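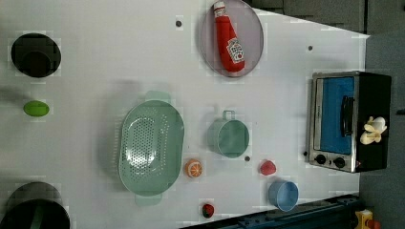

I've been selling the Pelter felt table pad for long enough to know that most people who land on this page have just put a mark on something they love. I'm sorry if that's you! The Pelter is a thick wool felt pad that lies flat on your table, under a cloth or on its own, and takes the knocks and the sliding about that the table would otherwise get. White tops are the ones I hear about most, I suppose because every little thing shows up on them, and family tables get a hard life (a toy toaster oven and a play plate with ketchup lying across it is a quiet morning in plenty of houses I deliver to). If your top has small dark holes in it like the one beside that plate, tell me when you order and say whether you want the felt punched to match or left whole. Most people leave it whole and I would too.

Kitchen and dining > Table care > Table pads > Pelter felt table pad

Search the shop: Enter a product or keyword Go

What it is

The Pelter is proper wool felt, pressed and then washed, with nothing glued to the back. I've tried the ones with a rubbery backing and I don't like them, they go sticky in a warm room and they leave a ghost on varnish that you only notice when you lift the thing to clean. Wool grips well enough by its own weight. On a very shiny top it may creep a bit at first, and if it does, lift it, give it a shake outside and put it back the other way up. It nearly always behaves after that.

The felt comes from Kinnunen, a small mill I've bought from since I started. Sirkka Huttunen looks after my orders there and she is wonderfully blunt. When I asked for a brighter white she told me I'd be sorry, and sent me a piece to keep by the kettle for a month. I was sorry. So the palest shade is still Oat, and it hides a crumb very nicely.

Which thickness?

There are two, Standard and Heavy. Standard is the one for everyday tables, desks and sideboards. It folds over a chair back, goes under a tablecloth without looking like a mattress, and you can cut it yourself with decent kitchen scissors. Heavy is for people who put down casserole dishes with a thump, or sewing machines, or who have a very soft old pine table that dents if you look at it crossly. Heavy doesn't fold at all well. It comes rolled on a cardboard tube, and you'll want someone on the other end when you open it out, as it's got a mind of its own for the first day.

I have Standard on the kitchen table and Heavy on the bench where I cut the orders, if that helps.

Colours

Oat, Moss, Brick, Slate and a dark brown that the mill calls Bark and my husband calls Gravy. Each batch comes out of the dye a touch different. If you're buying a pad now and a second one to match later, please buy them together, or send me a snip of the first and I'll do my best with what's on the shelf. I can't promise and I'd hate you to be disappointed.

Measuring up

Measure the top itself, in centimetres, edge to edge, at both ends and across the middle. Old tables are hardly ever square! Then decide if you want the pad to come right to the edge or stop a little way in. I like it to stop in a bit when there's no cloth, so you see some of the table you're going to all this trouble for. Under a cloth, go right to the edge.

For round and oval tables I need a paper pattern. Newspaper taped together is fine, wrapping paper is better, and please write TOP on the top. Anything over 200 cm long has to be made with a join. It's a butt join, stitched from below by Leena Ruotsalainen, who has done all of my stitching from the beginning and whose joins I struggle to find with my fingers. It does add to the wait, so allow for that if there's a party coming.

Corners come square unless you ask. Rounded ones are free, just send a tracing.

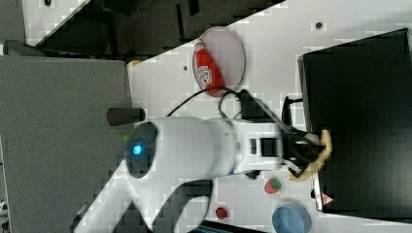

Desks and work tables are the other big use for these, and the questions I get are a bit different. People ask if they can have the felt in pieces to fit round things that live on the table for good, and yes, of course you can, I cut those by pattern just like the round ones. They ask about leads as well. Where you've got thin black cables looping up and over a white top like that one, I'd go for Oat, and I'd leave the cables up in the air as they are and have the pad stop well clear of anything that isn't going to be lifted. If your leads come down and run across the surface, I can cut a slot from the edge so the felt tucks round them. Draw it on the pattern with an arrow and I'll work it out.

What it's good for and what it isn't

Knocks, dents, scratches from crockery, that horrible scraping noise when a child pushes a bowl across the table, all very good. The noise is the thing people write to me about most. Reda Hegazy, who runs a little café and bought the Heavy in Brick for the long table at the back, told me his regulars asked whether he'd had the ceiling done.

Heat, so-so. Wool doesn't mind a warm plate or a mug or a teapot. It isn't a trivet, so please use something under a pan straight off the hob. The felt itself will probably get away with a brown mark but the heat goes through to the table if you leave it sitting there.

Water is the weak spot. A splash sits on top for a while in little beads and you can blot it off with a tea towel. A whole jug going over will soak through, and then you need to get the pad up straight away and dry the table underneath. If jugs going over is a regular thing in your house, put a wipeable cloth on top, or have a look at the Rireck cork mats, which I also stock and which don't care about water at all. They're harder and noisier, but you can't have everything.

Candle wax comes off with brown paper and a cool iron. Glitter doesn't come off, I've tried everything.

Looking after it

Shake it out. Brush it now and then with an ordinary clothes brush, going one way. For spots, use cold water with a drop of wool wash and dab, don't rub, or you'll raise a fuzzy patch. Do not put it in the washing machine! I had one come back to me the size of a place mat. Moths are a nuisance if you store it for the summer, so wrap it up well with some cedar. Pads in use on a table don't seem to get bothered.

A new pad smells faintly of sheep for a few days. I like it, some don't. Hang it over a door with the window open.

What people say

"Had the Moss on the dining table since November and it has saved us twice already, once from a dropped iron. Would have liked a wider choice of greens." Eero Harju

"Fits beautifully. Took longer than I expected to lie flat but you did warn me." Ilari Lahtinen

I counted up the order book in the spring, with a large pot of tea, and it came to 3,632 pads. I still cut every one of them myself.

Ordering and delivery

Order by post or email with your measurements, thickness, colour and a telephone number. I ring if anything looks odd, so don't be alarmed. Allow two weeks for rectangles, longer for joins and patterns. I can send snips of all the colours in both thicknesses, no charge, and you needn't send them back.

Made-to-measure pads can't be returned if the measurement you gave me was wrong, though do ask, as I can often trim a big one down. If I've cut it wrong I'll make another.

Bark in Heavy is out of stock until the next delivery from the mill. Everything else is on the shelf.

Page last updated May 8, 2018

Contact us | © Ovwood Table Care | Back to top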